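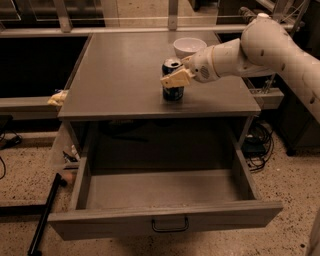 Visit to the Gistberg town centre renewal, November

Members of the planning office were received at Gistberg by the Sernska district authority. The programme covers 39 properties along the former tram route and will provide 500 new homes, together with a covered market and a public garden.

The first stop was Vlček Square, where paving has begun on the northern side. Parking will move to the edge of the square, and bus stops will be placed closer to the library. 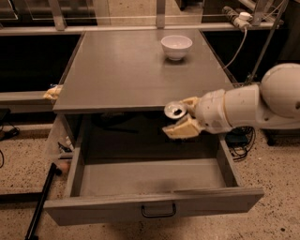

White bowl on the grey table, with the drawer open.

Dalteo, the main contractor, then presented the drainage works. Residents of 2 streets have asked for later delivery hours, and the authority will reply in writing by January 2021.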